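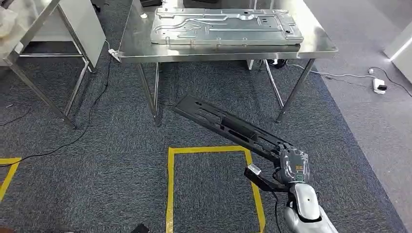 Figure 2. One of the long black molded parts, ribbed top face and cutouts visible, over a taped floor zone. Steel table behind.

3.2 Floor zones and part staging

Layout kept simple. Yellow tape straight on the carpet, one square per part family, stainless steel table left where it was. Tape lines are a bit uneven (laid by hand, see Fig. 2) and we did not redo them. Low-pile carpet holds tape better than expected but edges lift at corners after a week or so, re-pressed as needed.

Parts are long slender moldings from two suppliers, Honard and Lavoie. Both have raised ridges along the length and an oblong slot near one end. Slot end was used as the reference end for all placement measurments. We logged 161 placements in November, all by the same protocol: part put down inside the square, slot end toward the table, offset from the nearest tape line read with a steel rule.

Main trouble was rocking. The ribbed face does not sit flat on carpet, so parts laid ribs down drifted up to 2 mm before the reading. Ribs up was fine. Placements done ribs down are kept in the table but flagged.

Zone size was set by C. Palacios from the Imero drawings, longest part plus a hand width each side. Smaller squares were tried first, too many overhangs. Lighting not controled, readings taken mornings only.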